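Talwood Handheld Gripper Comparison, pad set B

Recordings from hand-held gripper tools, made to compare finger pads before we pick one for the Romach arm. This folder covers the mesh-faced pads only. The smooth pads are in set A.

Contents
159 clips, up to 500 frames each
7 operators
One CSV per operator with pad opening and clip notes

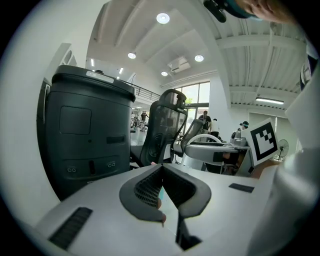 View from the gripper camera, pads open. Marker card at the right edge of the bench.

Known issues
The lens is very wide, so straight beams come out curved. Undistort before you run marker detection - the calibration file is in /calib. Six clips have no pad opening values and are listed in skip.txt. Bystanders show up in the background of many clips, so please don't repost raw frames.

Recorded in February. Pad fitting by Belmiro Carrilho, labels by Aishwarya Unnithan. Send corrections to Nandini Shetty with the clip number.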